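Nikance: hand-held gripper demos at a bathroom vanity

README, November revision. Maintained by whoever lost the coin toss, currently Ilir Dumitrescu.

What this is

Nikance is the data half of our student robotics club's project. The other half, Lindgren, is the policy code and lives in its own repo with its own README and its own grievances. If you came looking for training scripts, go there and ask for Xiomara Halvorsen.

We record people doing small household jobs with a gripper in each hand and a camera at head height. No robot took part in this release. The robot is Evier, it has one working arm, and it is expected to benefit from all this eventually.

Tasks

This release has 14 task scripts in 3 groups: basin, countertop and cabinet door. The scripts are in tasks/, one plain text file each. They are short. Mortimer Ruiz-Ortega wrote the first drafts at a length that required scrolling, and Lyle Ruiz-Ortega, who has had a lifetime of practice editing his brother, cut them down.

A typical basin script reads:

start standing, both grippers open
pick up the cup
put the cup down on the countertop, either side
step back, both grippers open

"Either side" is deliberate. Please stop filing issues about it.

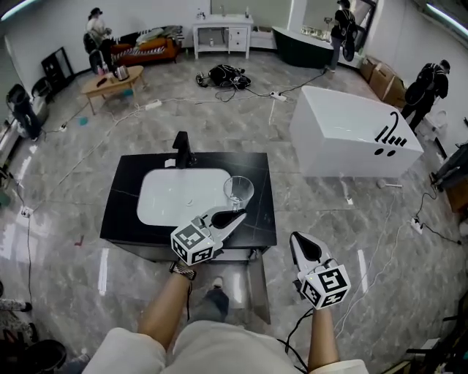
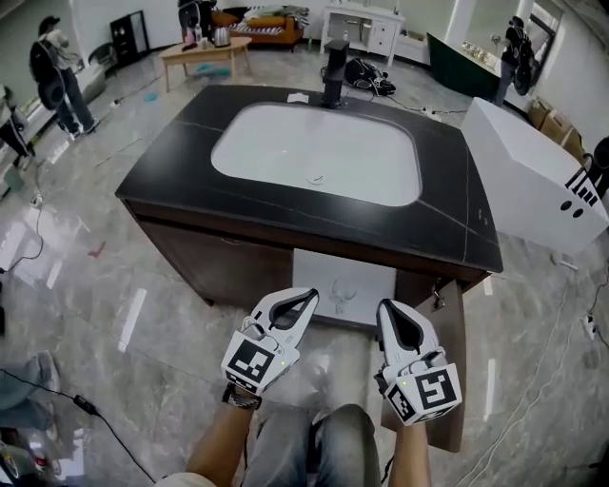

Two head-view stills from the vanity station, both grippers in view.

Layout of the files

episodes/ one folder per episode, numbered from zero, with gaps where we threw things out
tasks/ the scripts
calib/ marker sizes and camera calibration, read the note before use
notes/ operator notes, typed up from Rosalind Begay's handwriting with some guesswork

Each episode folder holds the head video, the pose track for the left and right grippers, the gripper openings, and a small text file with the task name and the operator's initials. Left and right mean the operator's left and right. We had a long argument about this and you are welcome to skip it.

Known problems

The marker cubes get lost when the operator turns a wrist too far inward. The pose track then holds its last value and sets a "stale" flag. Check the flag. Lindgren did not check the flag for most of a semester and learned to freeze dramatically over the sink.

There are other people in the background, and they move. We kept them in on purpose – real bathrooms have relatives in them – but if your model is easily distracted, crop.

The countertop is black and so is the faucet. Depth estimates back there are more of an opinion. Xiomara has a mask that helps a little; it is in calib/ under a name she has promised to change.

Clear cups are hard. We know.

In 2 of the cabinet door episodes the left and right pose files are swapped. They are listed in notes/swapped.txt. We left them alone so that old results still line up, and the loader fixes them if you pass the swap option.

Loading

Use the reader that ships with Rullness, our shared club tools. It needs the path to the data and nothing else. If it complains about a missing calibration file, you have downloaded episodes/ without calib/, as everyone does the first time.

Using it

Free for coursework and research. Please don't try to identify anyone in the videos, and don't repost the raw head video. Clips for class talks are fine. If you publish something, cite the club and the release name.

Questions go in the issue tracker. Rosalind answers the ones about tasks, Ilir the ones about files. Lyle will answer anything, so check who replied before you rewrite your loader.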